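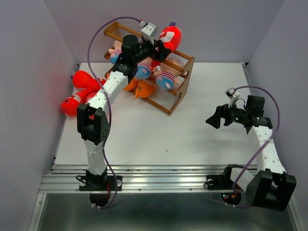

Dirnard, the toy lending library, is to open its second branch in Ranville in May, in the former carpet showroom at the lower end of Mill Street. The new branch will lend toys, puzzles and games to families with children up to the age of ten, on the same terms as the original library in Piras. Soft toys will be part of the stock for the first time. A plush toy like the bright red one at the top of the wooden rack, with red zigzags on its white face, could not have been borrowed under the old rules, which limited lending to items that could be wiped clean.

The Piras branch made 3363 loans last year, its highest total so far. Members in Ranville and the villages beyond it made up a growing share of those loans, and many of them have been making a long round trip by bus to return one box and collect another. A survey of members carried out last autumn put a branch in Ranville at the top of the list of requested changes, ahead of longer opening hours and a bigger range of outdoor toys.

"People were very clear with us," said Aisling Horgan, director of Dirnard. "They liked the library and they didn't like the journey. One father told us he spent longer on the bus with the train set than his son spent playing with it. We had been looking for a place in Ranville for two years, and when the showroom came up we went to see it the same afternoon."

The branch will open with a stock of 2000 items. Much of this has been bought new, and the rest has been moved from Piras, where the storeroom had become too full to use properly. The stock includes wooden railways, dressing-up clothes, construction sets, ride-on toys, musical instruments, floor puzzles and board games. There is also a section for babies under one, kept on low shelving near the door so that parents with prams do not have to go through the whole shop.

Soft toys have been left out until now because of the work involved in cleaning them. The Ranville building has a utility room with plumbing already in place, and Dirnard has fitted two washing machines and a drying cupboard there. Each soft toy will be washed when it comes back and checked for loose seams and eyes before it is lent again. Toys that cannot be machine washed will not be taken into stock.

"It sounds like a small thing, but it was the question we got asked most at the desk," said Piyumi Weerasinghe, who will manage the Ranville branch. "Children walk in and look for something to hug. We have started with a fairly small selection and will see what goes out. I expect the first few months will mostly be laundry."

Ms Weerasinghe has worked at the Piras library for six years and set up its current catalogue. She will be joined in Ranville by Eoin McGrath, who repairs toys for both branches. The repair bench will be in the main room, where borrowers can watch work being done or ask for advice on mending something of their own. Spare parts are kept from toys that are beyond repair, and the library holds a large drawer of odd wheels, pegs and puzzle pieces for this purpose.

Membership will cost the same in both towns, and one card will work at either branch. Members may borrow up to four items at a time for three weeks and can renew once if no one else has reserved the item. There are no fines for late returns. Missing pieces should be reported when the toy is handed in, and members are not charged for them unless the toy can no longer be used. Childminders and playgroups can take out a group card, which allows up to 12 items.

The first 50 families to join at Ranville will receive their first year of membership free. Forms are available from the Piras desk now and will be available in Ranville from the first morning of opening. Proof of address is needed, but members do not have to live in the town.

The fitting out of the showroom has been paid for by a grant from the Gonau Fund and by money raised locally over the past 18 months. The shelving was made by a joinery workshop in Piras. The old shop counter has been kept and cut down to a height that children can see over.

"We fund a lot of buildings and not all of them get used the way people hope," said Brenda Quezada, grants manager at the Gonau Fund. "With Dirnard we could look at the loan records and see where the borrowers were coming from. It was a straightforward decision."

A story and play session for under-fives will be held each week in the back room, led by Muireann Ó Briain, who runs the same session in Piras. Places do not need to be booked. Parents and carers are asked to stay with their children throughout, and tea and coffee will be provided.

The Piras branch will stay open with its present hours. Its stock will be topped up over the summer, and the space cleared in the storeroom will be used for larger items – play kitchens, slides and sand tables – that members will be able to reserve for parties.

Dirnard is also asking for donations of jigsaws and board games in good condition, complete and in their original boxes. They can be left at the Piras desk during opening hours. The library cannot accept car seats, cots or electrical toys without a working battery cover.

Notes for editors

Dirnard was set up in Piras by a group of parents and began with 84 toys lent from a church hall cupboard. It now employs five people. Interviews with Aisling Horgan and Piyumi Weerasinghe can be arranged through the press desk, and visits to the Ranville branch before opening are possible by agreement.

Recent news

Piras branch: changes to summer hours
How to pack a floor puzzle for return
Repair mornings with Eoin McGrath
Group cards for childminders now available

Sign up to our newsletter for new arrivals and branch news. You can unsubscribe at any time.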